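Zarnero Residences: Housekeeping Tips
Sharing the Entrance Area with the Two-Armed Robot
Issued September 27, 2018 by Bindu Rajan, Housekeeping Services, Plovness

The shoe rack routine was introduced at Plovness after the July trial. These tips are for housekeeping staff who prepare a room before the robot begins and check it afterwards. Duties have altered in some respects. Staff bend to floor level less often, but more of the shift is given to preparation and inspection, and both now count as working time on the rota.

Before starting: the floor
Walk the carpet from the door to the rack. Pick up wrappers, bags and anything small enough to be caught by a finger or dragged by a foot. Look low down as well as from standing height, as dark items are easily missed on striped carpet.

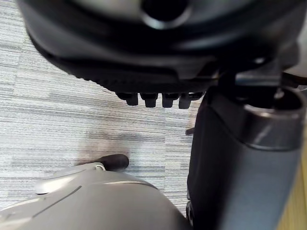
Cables
Gather router and charger leads against the skirting and secure them with a fabric tie. A lead that has to cross the carpet should lie flat and be entered on the room sheet. Keep it well away from the rack feet. Do not step over a lead while the arms are moving; ask the attendant to pause the routine first.
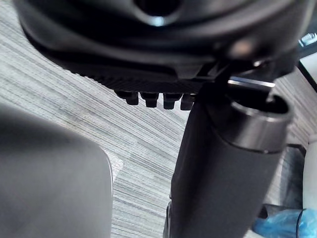 Where a lead cannot be moved, the attendant decides whether the routine goes ahead. Staff will not be marked down for a room handed back on these grounds. In Room 303 the rack stands close to the socket, and extra time has been allowed.

Furniture
Leave a clear stretch of carpet in front of the rack. Armchairs and side tables may stay against the wall. Stools should be drawn back to the side, and cushions left on the seats.
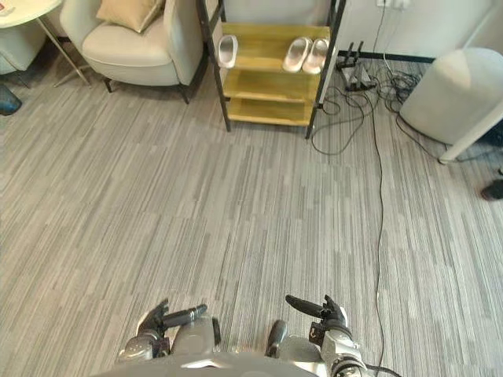

Shoes and slippers
1. Wipe the shelves and let them dry before any footwear goes on.
2. Keep pairs on the same shelf wherever possible.
3. Turn heels towards the front edge.
4. Brush soles outdoors. Guests' own shoes are always handled by a member of staff.
5. Clogs with bows or other trimmings should be checked by hand at the end of each routine.
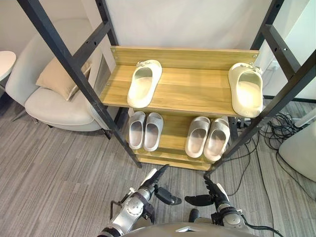

Cream clogs on the upper shelf, grey slippers on the one beneath.

Changes to the rota
One person from each pair now serves as attendant, and the role rotates weekly. The attendant does no other cleaning while the arms are in motion. Training is given in the Gashaw Room and is paid at the normal rate. Colleagues who prefer not to act as attendant may say so to their supervisor and will keep their present hours.

Loose shelves or missing fasteners should be reported on the Tondwood repair form, quoting the room number.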